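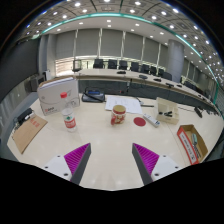
Ernwood Office Services, Meeting Rooms Board

Thread: Leftovers on the conference table

spylypenko
The big table needs a reset. There's a red-capped bottle on it, a patterned mug-shaped jar with a lid, a remote, printed sheets and an open cardboard box. I'd like everything off except the conference microphone.

burkell_4
Leave the remote and the coaster. People hunt for that remote every time.

rumgate56
Disagree on the remote. It belongs in the organizer with the other small things.

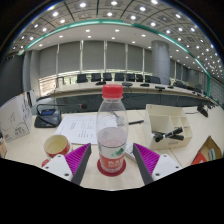 karpenko_k
Do we save half-finished bottles for whoever left them?

spylypenko
We don't. Pour it out and recycle the bottle, cap on.

burkell_4
I'd give people until the end of the day. I've lost a full one that way.

rumgate56
Write your name on it then. The coaster can stay, I don't care about the coaster. 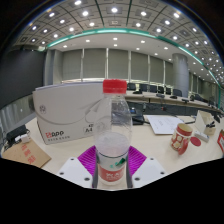
karpenko_k
Where does the A4 box go?

spylypenko
Supply closet, bottom shelf. Flatten any loose cardboard and put it with the recycling.

burkell_4
Bottom shelf is full. I put 80 folders there in June.

spylypenko
Then move the folders up one. Paper is heavy and I want it low.

— Stefaniia Pylypenko, room bookings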